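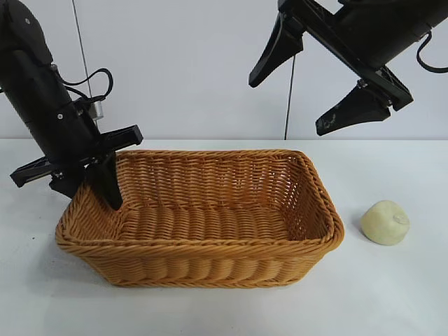

Nutstead 2 installs without complaint on our Windows 10 machines when I run the installer by hand, but it stops with error 194 when the same file is run silently from a startup script. We use it for the stock catalogue at the Braststead shop and warehouse, and I have 40 machines to do, so going round with a memory stick is something I would like to avoid. The record I open after each install is a plain one: basket, wicker, rectangular, honey-tan, braided rim, one photo attached. On a machine installed by hand that record opens, the photo loads and the entry can be edited. On a machine where the script has run, there is either no program at all or a program folder with nothing in it except a log.

The command in the script is:

```
\\brast-fs1\deploy\NutsteadSetup.exe /silent /allusers
```

The script is assigned as a computer startup script by group policy. I have confirmed that it runs. The last lines of the log are always the same:

```
Checking prerequisites ... OK
Checking free space ... OK
Opening package source
Error 194: package source could not be read
Rolling back
```

Things I have already checked:

- The installer file is the same one in both cases. I compared the hashes.
- The share opens normally from Explorer on every machine, logged on as me and as an ordinary user.
- Free space is well above what the installer wants (it asks for 100 MB).
- The 64-bit runtime is present. The prerequisite check passes in the log.
- Running the exact command above from an elevated command prompt works, with the switches as written. It takes a minute or two and the program is there at the end.

The last point is the one I can't explain. Same file, same path, same switches, and the only difference is whether I started it or the script did. The machines also have the Jaradetti sync add-on from the previous version, which was installed by somebody else before my time. I don't know whether that matters. I would rather not remove it unless I have to, as it holds the connection details for the shop tills.

Is there another switch I need, or is error 194 something other than what it says?

**Zsófia Kun**
May 26, 2023

---

### pellow_d

Try turning off the antivirus and run it again. I had an installer that wouldn't finish and that was what it was. Also make sure you are right-clicking and choosing "Run as administrator".

> **Zsófia Kun:** It's a startup script, so there is nothing to right-click. I did test one machine with the antivirus service stopped. Same error, same line in the log.

> **pellow_d:** OK. Might be worth downloading the installer again then.

---

### mgt_harrow

Error 194 means what it says, but the account that can't read the package is not the one you tested with.

A computer startup script runs as the local SYSTEM account. When SYSTEM goes out on the network it doesn't use your user name or the name of whoever logs on later. It presents the computer's own domain account, so the file server sees `BRAST\PC-NAME$` and checks that against the share and folder permissions. When you run the command from an elevated prompt you are still you, and you have access.

You may wonder how the installer can start at all if the computer account has no rights. `NutsteadSetup.exe` is a small launcher. The program itself is in a separate package file, `Nutstead.pkg`, which the launcher expects to find in the same folder. My guess is that the permissions on the two files differ. This happens easily if one was copied to the share and the other was moved from a different folder on the same volume, as a moved file can keep the permissions it had before.

Check in this order:

1. On the file server, open the properties of the `deploy` folder and look at both tabs, Sharing and Security. The more restrictive of the two applies.
2. Add **Domain Computers** with Read on the share and Read & execute on the folder.
3. Open the Security tab of `Nutstead.pkg` itself, choose Advanced, and see whether inheritance is turned on. If it isn't, enable it.
4. Restart one client and read the log again before touching the rest.

If you want to see what SYSTEM sees before you restart anything, open a prompt as SYSTEM on a client (PsExec with `-s -i` will do it) and run:

```
whoami
dir \\brast-fs1\deploy
type \\brast-fs1\deploy\Nutstead.pkg > nul
```

`dir` on its own proves very little. It can list a file you have no right to read. The `type` line tries to read the contents, and if permissions are the fault you will get "Access is denied" there.

A second possibility, if the permissions turn out to be correct: the script may be running before the network is ready. In that case the launcher wouldn't normally start either, but I have seen a machine with a cached copy of the share (Offline Files) serve up the small file and fail on the large one. The policy is *Always wait for the network at computer startup and logon*, under Computer Configuration, Administrative Templates, System, Logon. Turn it on anyway. It costs a few seconds at start-up.

> **Zsófia Kun:** It was the inheritance. The `.exe` had Authenticated Users with Read from the parent folder, and the `.pkg` had only Administrators and my own account. I had extracted it to my own folder on the server and dragged it across. The `type` test gave "Access is denied" as SYSTEM. After enabling inheritance the test ran with no output, and the first client installed at restart.

> **mgt_harrow:** Good. Authenticated Users includes domain computer accounts, so you don't need to add Domain Computers separately at the folder level if it is already there. Check the Sharing tab all the same.

> **Zsófia Kun:** Share permission is Everyone, Read. I left it.

---

### Ottoline_R

The answer above deals with the error. I would add a couple of points about the script itself, having put the same version on the machines at a garden supplier last November.

**Copy locally first.** Running any installer straight from a share is fragile. If the connection drops while the package is open you get a rollback, and the Nutstead rollback leaves its empty folder behind, as you have seen. The next run finds the folder and assumes a repair. Copy both files to a local folder, check the copy, then install from there:

```
@echo off
set SRC=\\brast-fs1\deploy
set DST=C:\ProgramData\NutsteadSetup

if exist "C:\Program Files\Nutstead\Nutstead.exe" exit /b 0

robocopy "%SRC%" "%DST%" NutsteadSetup.exe Nutstead.pkg /r:2 /w:5
if %errorlevel% geq 8 exit /b 1

if exist "C:\Program Files\Nutstead" rd /s /q "C:\Program Files\Nutstead"

"%DST%\NutsteadSetup.exe" /silent /allusers
exit /b %errorlevel%
```

Robocopy return codes below 8 are not failures, hence the odd-looking test. The first `if exist` stops the script from reinstalling at every restart. The `rd` line clears what an earlier rollback left. It removes the whole program folder, so read it twice before you use it, and don't use it on a machine where anybody keeps templates in there.

**The Jaradetti add-on.** It didn't cause your error and you don't need to remove it first. However, version 2 disables the old add-on at first start and doesn't tell the user. The connection details are kept, in a file called `link.cfg` under `C:\ProgramData\Jaradetti`. Take a copy of that file from one till machine now. After the upgrade, open Tools, Add-ons, select the entry and press Enable. If it comes up greyed out, the add-on is the 32-bit build and has to be replaced. The 64-bit build reads the same file.

**Label printing.** If you print through the Badawi driver, set the default label size again after the upgrade. It went back to the factory size on all of ours. The setting is per user and I didn't find a way to script it.

> **Zsófia Kun:** I have switched to the local copy version. The `rd` line was needed on the machines I had been testing with. On one of them the add-on is greyed out, so that will be the 32-bit build. We don't have the Badawi driver.

> **mgt_harrow:** I would write the exit code to a text file on the client as well. Startup scripts don't report anywhere useful by default.

> **Ottoline_R:** Agreed. Replace the last line with these:
>
> ```
> set RC=%errorlevel%
> echo %date% %time% exit %RC% >> "%DST%\result.txt"
> exit /b %RC%
> ```
>
> Keep the space before the `>>`. Without it, a return code of 1 or 2 is read as a stream number and the number goes missing from the file.

> **Zsófia Kun:** Added. The warehouse machines are set to restart tonight and the till machines will wait until I have the 64-bit add-on. I have marked mgt_harrow's answer as the accepted one.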